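Search this site
Enter your keywords

Dadside family sewing room -- progress report for Mirnida
12 February 2020

Dear friends,

Thank you again for your patience over the holidays, and for the kind note that came with the second payment. I am very glad to say the sewing room is up and running, and it has been a cheerful place since we opened the doors in January!

We have held 10 sessions so far, with 12 families signed up and a couple more asking every week. Your grant has paid for the thread, the needles and the low tables, which suit the little ones so much better than the tall ones we had borrowed from Boychuk Hall (we were forever picking children up off stools). Pantelis Andreadis has been teaching the fathers to hem and mend, and he is wonderfully calm about knots.

Spending is close to plan. We have $119 left in the materials line, and I would like to put $50 of it toward more thread, if you agree. The Drollik machine still needs a new foot pedal, and I am waiting to hear back on a price.

One thing we are still working on is the tidying up at the end. Small things do tend to pile up together on the tables -- a spool of thread, a bit of striped tape, somebody's tissue -- and the bear cloth is so busy with its apples and flowers that a little thing is easily missed on it.
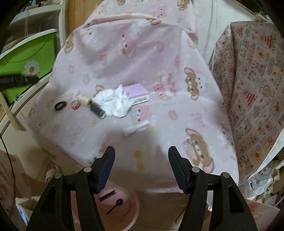 So we plan to stop sewing a few minutes early from next month and have each family clear its own table, with the thread going back in the drawer first. I will let you know how we get on in my next report, and you are always welcome to come by and sit in with us.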